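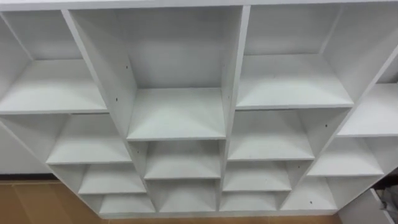
Lista de revisión para la sala de escucha y archivo de discos, local de Zedetti. Se pasa antes de trasladar la colección desde el almacén de Keren, y se repite cada octubre. Una estantería blanca de casillas abiertas se revisa siempre vacía, con todos los huecos a la vista, y la carga se decide después. Marcar cada punto con SÍ, NO o PENDIENTE y anotar el comentario al lado.

Estantería y carga

1. Fijación a la pared. PENDIENTE. El mueble no se llena hasta que esté anclado por arriba en dos puntos. Un metro de discos de 78 rpm pesa bastante más que uno de LP.

2. Peso por casilla. SÍ. Límite interno: 50 discos de pizarra por hueco, de pie y sin apretar. Los álbumes de varias piezas van en la fila inferior.

3. Tornillería. PENDIENTE. Repasar el apriete de todas las uniones y repetirlo a los 7 días de la primera carga. 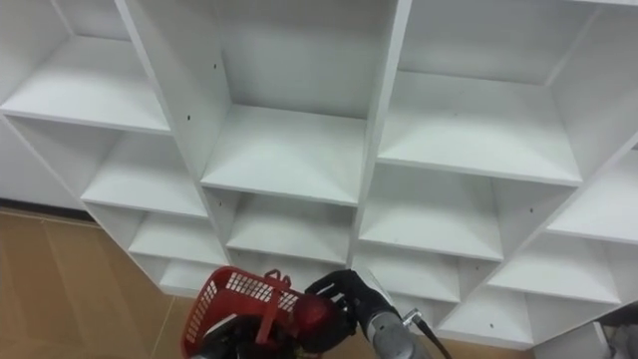

4. Separadores. NO. Faltan los de cartón rígido. Sin ellos los discos se inclinan y acaban alabeados. Se han pedido 200 a Solheim, pero no hay fecha de entrega.

5. Orden de llenado. SÍ. De abajo hacia arriba, repartiendo entre izquierda y derecha. No dejar una columna completa con la de al lado vacía.

Suelo, paso y manipulación

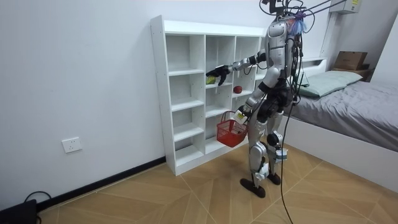

6. Recorrido desde la puerta. SÍ. Tiene que poder hacerse con una caja en brazos y sin pisar ningún cable de los altavoces. Delante del mueble se deja libre el sitio de una persona de pie con el brazo estirado hacia una casilla, que es la postura del robot plateado ante la estantería blanca. Las cajas de paso se apilan junto a la puerta, dos alturas como máximo.

7. Limpieza de los discos de laca. PENDIENTE. Nada de alcohol. Los que tengan polvillo blanco o la capa levantada se apartan y se guardan en funda nueva, sin reproducir.

8. Etiquetas manuscritas. SÍ. Se copian en la ficha antes de tocar la funda. Si el lápiz se borra con el roce, guante de algodón.
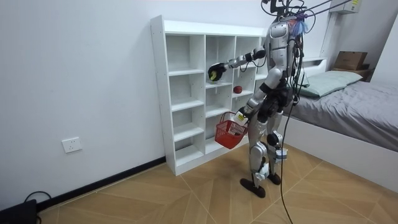 9. Tocadiscos Posavum. NO. El cable de masa está suelto y el plato roza a 78. No usar con grabaciones caseras hasta que se repare.

10. Enchufes y regletas. SÍ. Una sola regleta por toma, con interruptor, separada del suelo. El amplificador se apaga al cerrar.

11. Humedad. PENDIENTE. Falta el higrómetro. Colocarlo a media altura, lejos de la ventana.

12. Inventario. SÍ, parcial. Hay 400 fichas hechas. Las grabaciones caseras sin título llevan número provisional en la funda, nunca en la etiqueta del disco.

Resultado: no apto para carga. Se vuelve a pasar la lista cuando estén cerrados los puntos 1, 3 y 4. El 9 no impide el traslado, solo la escucha.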